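年底大收拾:卫生间篇

本来只想换个浴帘。真的,就一个浴帘!结果换着换着,把墙缝刷了,柜子腾了,镜子前前后后擦了好几遍,一个卫生间折腾了整整2天。我这个人就是这样,平时东西往哪儿一塞都能过,到了十二月忽然看什么都不顺眼。12月26日下午最后收的尾,晚上坐下来翻照片,想着干脆放一页上来,顺便把这回用过的东西、踩过的坑都写一写,省得评论区里总有朋友问我“你那个墙砖到底怎么擦的”。

先说好,我不是专业的,也没请人,家里有什么用什么,缺的才去买。这一回总共花了189,里面一大半是浴帘和挂钩的钱,剩下的零零碎碎,我自己都对不上账了。上次打扫厨房那一页有朋友说我话太多照片太少,这次……好像还是这样。大家多担待,我一写起来就刹不住。

一、从哪里下手

我以前收拾卫生间总是先擦台面,擦得锃亮,然后去刷墙,脏水哗哗地往下流,台面白擦。吃了好几年的亏,今年总算学乖了,从上往下来:先是灯和天花板的边角,再是墙砖,然后镜子,然后洗手池,地面留到最后。说出来人人都懂,可是真动手的时候,手就是忍不住先去摸那个最显眼的地方,对吧?

还有一件事,动手以前先把所有瓶瓶罐罐请出去。我搬了个大盆放在走廊上,洗发水、护发素、旧牙刷、不知道哪年酒店带回来的小肥皂,统统扔进去。这一步特别痛快!里面有一瓶护手霜,盖子都黏住了,拧了半天没拧开,直接告别。过期的、闻着不对的、买回来用了一次就嫌弃的,这回一个也没留情面。等全部弄完再一样一样请回来,请回来的还不到原来的一半,架子上一下子就宽敞了。

二、墙砖和那些缝

我家墙砖是花的,当初装修的时候就喜欢这种一格一格的样子,家里人都说眼花,我偏要。好处是平时溅点水根本看不出来,坏处也是看不出来……等你发现的时候,缝里已经发黄了。

我用的是Grodia的那款膏状清洁剂,挤在旧牙刷上顺着缝走,放十来分钟再用湿布抹掉。味道不算冲,但是门一定要开着。之前也试过小苏打加白醋,咕嘟咕嘟冒泡看着很热闹,擦完跟没擦差不多(可能是我手法不对,有成功的朋友请教教我)。刷缝这个活儿最磨人,我是放着广播剧干的,听完4集,靠洗手池那一面才算弄完。胳膊第二天抬起来都费劲。

买牙刷就别买软毛的了,软毛的刷两下就趴下了,白白浪费。硬毛的便宜货正好,用完就扔,也不心疼。角落里刷不进去的地方,我拿一根筷子裹上布往里捅,土办法,好使。

刷完第一遍别急着高兴。湿的时候看着都白,等干了再看,没刷到的地方一块一块地冒出来,跟地图似的。我就是晚上刷完美滋滋去睡了,早上进去一看,唉,又蹲下来补了一轮。

三、浴帘终于换了

旧的那条是浅色的,下摆怎么洗都有印子,泡过、搓过、丢进洗衣机转过,没用。这回狠狠心换成灰色的,耐脏,挂在黑杆子上也配。逛的时候还看中一条Mansour的,上面印着大叶子,好看是真好看,可是我家墙砖已经够花了,再来一片热带雨林,进去洗个澡怕是要迷路。

新浴帘拆开的时候折痕特别深,我没熨,就挂着,洗澡的热气熏了两回,慢慢就垂下来了。挂环我也一起换了,旧的那套有几个裂了口,一拉帘子就往下掉,每次都得踮着脚重新扣上,忍了那么久也不知道图什么。

四、挂钩,挂钩,还是挂钩

我对挂钩有一种说不清的执着。塑料的粘钩用过好几种,冬天还行,一到夏天潮气上来,半夜“啪”的一声,能把全家吓醒。后来全换成金属的,踏实多了。毛巾也跟着重新分了一下:擦手的挂在洗手池旁边,伸手就够得着;洗澡的挂里面;抹布单独待着,谁也不许混。

藏青条纹那条是我的心头好,洗了不知道多少水,颜色还是那么正,吸水也好。我妈老说毛巾要买白的,脏了看得见,我说妈,我就是不想看见呀!

五、洗手池和镜子跟前

这块地方是我每天待得最久的,也是最容易乱的。早上赶时间,梳子、发夹、杯子,全往池子边上一撂,晚上回来一看,好家伙,连个放肥皂的空儿都没有。所以这次定了条规矩:池子边上只留每天都要碰的东西,别的全进柜子。能坚持多久我不敢打包票,反正目前还像个样子。

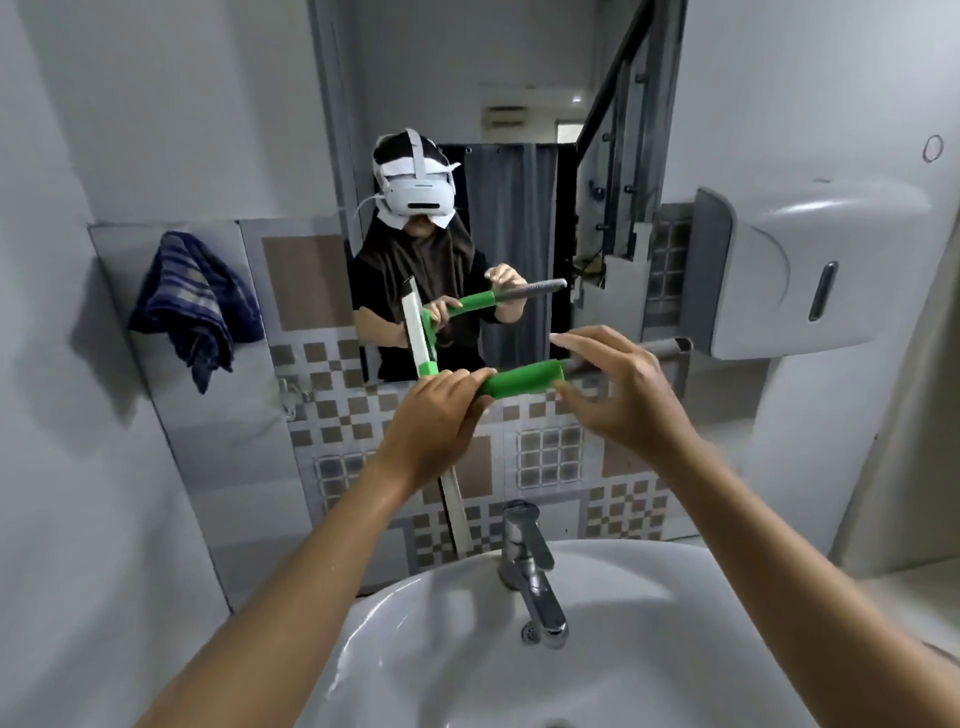 擦镜子这件事我是越做越上瘾。我的顺序是先拿拧干的湿布整面过一遍,把水点子和牙膏沫带走,再用干的细纤维布从上往下拉,中间不停,停了就有印。报纸我也试过,擦是擦得亮,手也擦得黑。大镜子最让人头疼的就是够不着的地方,挂得高一点,踮脚都费劲,长柄的工具这时候就显出好处来了。照片里洗手池前两只手横拿着的那截鲜绿色圆筒,颜色多提神,配着白瓷的池子,看着就想干活!旁边墙上就是我前面说的那条藏青条纹毛巾,挂在金属钩上,镜子里连灰浴帘和黑杆子也一起照进来了,等于一张照片把我这两天的成果收了大半。墙砖也在,米色、棕色、灰色、白色一格一格的,你们评评理,哪里眼花了?

说到长柄的东西,买之前一定要想好平时收在哪儿。我以前贪便宜买过一个Furkham的伸缩杆,杆子倒是挺长,缩起来还是挺长,放门后挡门,放柜子里关不上,最后在阳台上站了一年,晒得手柄都发脆了。后来学聪明了,进店先看能不能拆,拆开以后能不能横着塞进柜子底下那一层。

白瓷池子其实最好伺候。一点点中性的清洁剂,海绵软的那面打圈,别用钢丝球,刮花了以后更容易挂脏,后悔都来不及。出水口那一圈我是用棉签转的。龙头根部有水垢的话,厨房纸蘸上白醋裹住,去吃个饭再回来揭,一抹就掉(小苏打那套我没成功,单用白醋倒是次次灵)。不过龙头的表面也有娇气的,头一回弄最好先找个不起眼的地方试一试。

六、柜子里头

柜子我没拍,不好意思拍。简单说说吧:用Stomiton的抽屉隔板分了几格,高的放后面,矮的放前面,备用的牙膏卷纸放最底下。隔板可以自己掰长短,掰的时候声音很吓人,其实没断。唯一的缺点是底下有点滑,开抽屉用力一猛,整排就往前冲,我垫了一块剪下来的防滑垫,好多了。

翻柜子还翻出一张老单子,2000年买吹风机的保修单,纸都脆了,吹风机早不知道去了哪里,保修单倒是跟着我们搬了好几次家。我看了半天,没舍得扔,夹到相册里去了。你看,说好不留情面的,最后还是留了。

后面还想弄弄楼梯,楼梯的栏杆缝里全是灰,平时用鸡毛掸子随便扫两下就算擦过了,自己骗自己。黑乎乎的铁栏杆落了灰特别显,可能得先用湿布一根一根捋。有朋友家里也是这种的,用什么擦最省事,麻烦在下面留个言,我这两天就去买。浴帘的链接晚一点补上来,我得先找找订单。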